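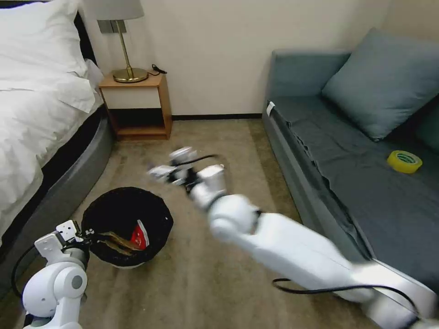

Thursday, workshop notebook, Mollenton hall

Course signs for the interfaith walk. Nerea Villalobos dropped off the revised route at 11, so the arrow count has changed again. The loop now leaves the mosque car park, passes the Fedow Street church and comes back along the creek path. Two of the old left arrows are no use on that route and have gone back on the rack.

Cut the new blanks from the leftover corflute. The Stamum cutter pulls to the right on long cuts, so I clamped the straight edge at both ends and took three light passes. Edges are clean enough. Colour match on the green vinyl is off against last year's signs, but the two won't stand near each other.

Registration was at 629 when Nerea checked this morning. The water table sign needs to be readable from farther back with that many walkers, so I went up a size on the lettering and dropped the sponsor line to the bottom.

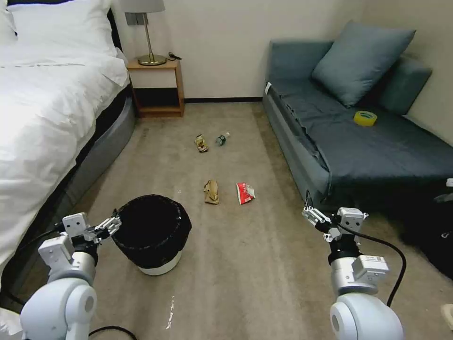

Hodžić wants the greeting panel in all the languages the congregations sent in. Laid it out in 2 columns. The Arabic line came through reversed in the print file, letters unjoined. Re-exported as outlines and it looks right on screen, but someone who reads it has to check the proof before we print.

Still to do: drill the stake holes, find the box of cable ties, ask council whether we can fix anything to the footbridge rail. Proof goes to Hodžić tonight.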